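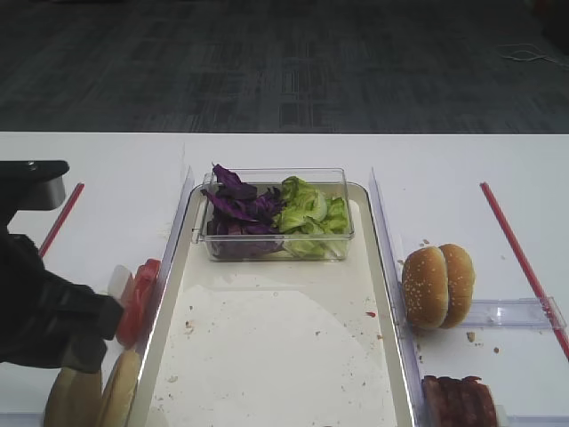 Wike food handling trial - progress report for March

Prepared by Modupe Olaniyan for Ibrahim Ekwueme, Nosent

Work this period was on the gripper comparison, using the sandwich assembly task agreed at the last review. Two sets of fingers were tested on the same arm: the Prutovitz fingers with the textured black covering, and the smooth Henent pair. Ingredients, tray position and controller settings were kept the same for both.

We logged 2,776 picks. Buns gave little trouble with either set. Lettuce and cabbage are still the slowest items, as the fingers often bring up more than one portion's worth and the arm has to go back.

Tomato slices separated the two sets most clearly. The smooth fingers dropped 48 slices over the month and the textured ones dropped 17. The textured covering does take longer to clean between runs - Salamatu Okoro measured 23 minutes, including drying - and this will need to go into the running cost estimate.

The clear dividers on either side of the tray have stayed in. Kelechi Babalola reports that the fixed camera sometimes loses their edges when the light catches them, and the arm touched a divider twice as a result. He has marked their positions in the controller by hand for now. A matt strip along the top edge is on order.

Bacon picks were started late and the results are too few to report. Booker Oyelaran will carry on with these next month, with the grip force lowered.

Spending is within budget apart from food, which ran over in the second half of the period. We ask for approval to move the unspent travel money to cover it, and for a decision on whether to keep testing the Henent fingers.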